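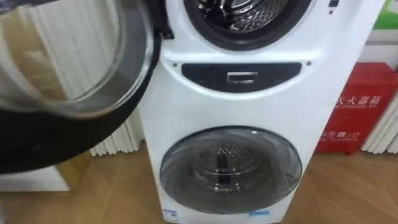 mzervas_k
Went to the Cirnside open day in March. The Prirnard unit was on laundry, 10 minutes per run. Door handling is the hard part - with the upper door of the twin-drum washer swung wide open, the glass fills much of the head view.

firureck2
Was the lower drum in the test?

mzervas_k
No, upper only.

Lappalainen
Then I'd not call it a laundry demo. One drum, one height.

firureck2
Disagree. Gaskets snag grippers at any height.

Lappalainen
Reach still differs. Ask Styliani Zervas for the logs.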